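Limik estate - lease another year or buy something used?

posted by Prodano, 4/26/19

Hi all, hoping somebody with more car sense than me can help. My lease on the Limik estate ends in about 30 days and I can't decide what to do. The dealer has offered to extend it for another year at 200 a month, same terms, or I can hand it back and look for a used hatchback with the money I've put by.

I do a school run, a weekly trip to my mum's and not much else. The estate is lovely on the motorway but a pig to park, and the boot is empty nine days out of ten. On the other hand I know its history, and it's never let me down apart from a flat battery (my fault, interior light). There's a small scrape on the rear bumper as well, and I'm dreading what they'll say about that if I give it back. Has anyone been charged for bumper scrapes? Do I get it fixed first or leave it to them?

Automatic only please, my left knee won't thank me for a clutch.

Makon

I'd hand it back, but get the bumper sorted before the inspection. I left mine and they billed me 400 for a scuff no longer than my hand! A mobile repair chap had quoted me far less and I was too lazy to ring him back. Wash the car properly before they come too, and find the second key NOW, as they charge for that and it's always in a coat you've given away.

Also read the bit of your contract on fair wear and tear. Mine let small scratches go if they hadn't gone through the paint, but yours could be different. Take your own pictures of all four corners in daylight and keep them until the final bill is settled.
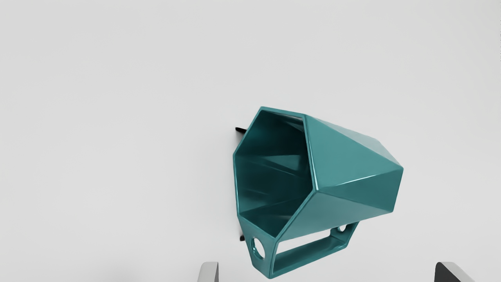 Faceted teal shape, computer render

As for the hatchback, sit in a few before you decide. I was dead set on one and then found I couldn't see out of the back of it - tiny rear window, great thick pillars. Fine in the showroom, horrible in a multi-storey.

Tse

Extend it. Used automatics cost more than you'd think.

Sorry, that was a bit short, I was on my phone. What I mean is that a year at 200 a month is a known cost, and with something older you could be unlucky. I bought one privately and spent 900 on the gearbox before the first MOT was due

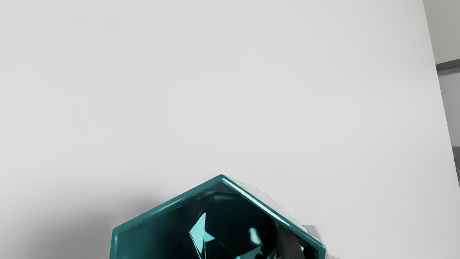

and that was at a friendly local garage, so goodness knows what a main dealer would have wanted. If you do go used, ask for the gearbox service record and drive it from cold. Mine was already warmed up when I went to see it and I didn't think to ask why.

Do check whether the extension covers tyres though. Mine didn't, and the fronts were nearly done.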